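Flodivus Bin Picking Cell
Bench-mounted sorting for small parts

Home > Handling > Bench cells > Flodivus

Overview
The Flodivus is a single-arm picking cell for workshops that sort and move small solid parts by hand. It lifts parts one at a time out of an open bin and sets them down in another. It is sold as a complete kit with arm, gripper, controller and the Plellia picking software, and it works on an ordinary bench.

Most of our customers have between one and three people who spend part of each shift emptying bins. The work is light but it goes on all day, and the usual complaints are sore wrists and a stiff neck. The cell takes over the reaching and lifting. Somebody still has to bring the full bins, check the parts and deal with anything the arm refuses.

What the cell handles
Plain blocks, bars and offcuts with at least one pair of flat sides suit the two-finger gripper best. Parts can lie at any angle and close to one another. Parts touching a wall are harder, and Plellia leaves them until it has cleared the easier ones. If it can't find a safe grip it stops and shows a message on the operator screen. It will not try the same part more than twice without being told to.

Mixed colours are fine. The software can be set to take one colour first, or to ignore colour altogether.

Bins and fixing
Use open-topped bins with sloping walls where you can, as the fingers get into the corners more easily. Two bins one behind the other is the layout we recommend for a first installation. Clamp them to the bench. A bin that shifts a little during the morning will cause more missed picks than any setting in the software. Scratches and scuffs on the bin floor do no harm. 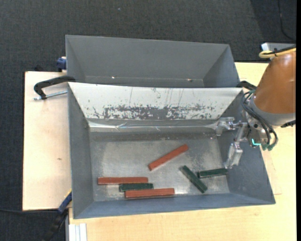
Gareth Tapley wrote to us that the first fortnight was slower than doing it by hand, and that he'd have sent the cell back if the decision had been his alone. What changed his mind was the end of the shift – his hands didn't ache, and he had time to do the inspection sheets properly. He would still like the stop message to be louder.

We have passed that on. The Joltau beacon (sold separately) gives a lamp and a buzzer and plugs into the controller.

What changes for your staff
Expect the job to move from picking to minding. One trained person can look after the cell alongside other bench work, provided they are close enough to hear it stop. Training takes 8 hours, split over 2 days, and is done on your own bench with your own parts. We ask that the people who do the picking now are the ones who attend. They know which parts snag and which bins come in badly filled.

Talk to your team before the cell arrives. Agree who clears a stop and who is allowed to change the settings.

In the box
Arm with wrist status light
Two-finger gripper
Controller and cables
Plellia software, single licence
Daza bench clamps, set of 2
Printed operator guide

Ordering
Order code: 1327
Prices on request. Site visits can be booked from April.
Page updated December 2025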